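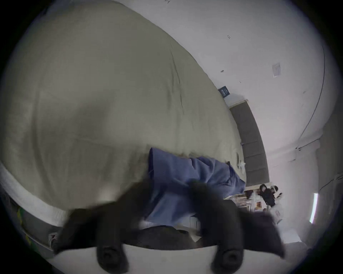

*By Kirsty Mackay*

Spare sheets and towels are wanted again this July, and the good people at the Tamiru linen store would be ever so glad of anything you can find at the back of the cupboard. Last summer's appeal brought in 2,148 pieces, which kept the shelves full well into the winter, but families have been moving into new homes all spring and there are now just 129 double sheets left - not many when every household is given two.

Amanuel Belay, who runs the store, says plain colours such as khaki, grey and blue are always popular, and that a crease or a loose thread is no bother at all. "If you'd be happy to put it on your own bed, then so would somebody else," he told me over a very welcome cup of tea. He is hoping for roughly 200 more sheets before the month is out. Bags can be left at the side door until 4pm.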